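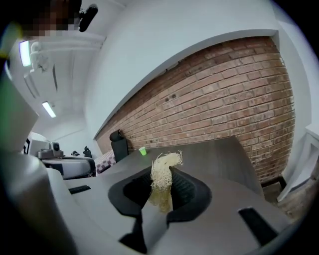

Guides > Packing > Fragile items

How to pack a ceramic bowl with wood wool

I send bowls by post from Murnham every Thursday, and I want to share the way that works for me. You need a strong carton, a smaller carton that fits inside it, tissue paper and wood wool. For one bowl of 800 grams I use 174 grams of wood wool.

1. Pull the wood wool apart with your fingers until it is light and open. From the bag it comes pressed, and pressed fiber does not protect well.

2. Wrap the bowl in two sheets of tissue. Glazed pieces can get small scratches without it.

3. Make a nest in the small carton, as thick as your hand is wide. Put the bowl in with the foot down and fill the inside of it also.

4. Cover the top and close the carton. Shake it softly. If you feel the bowl move, open and add more.

5. Put the small carton in the big one, with wood wool on all six sides, and tape every seam.

Keep the bag in a dry room. In January mine took moisture from the floor and I had to throw it away.

Comments

Raíssa Leite: Do you put lids in the same carton?

Ademir Peixoto: I wrap the lid alone and put it upside down on the bowl, with fiber between.

Raíssa Leite: Thank you, I will try it with my sugar pots.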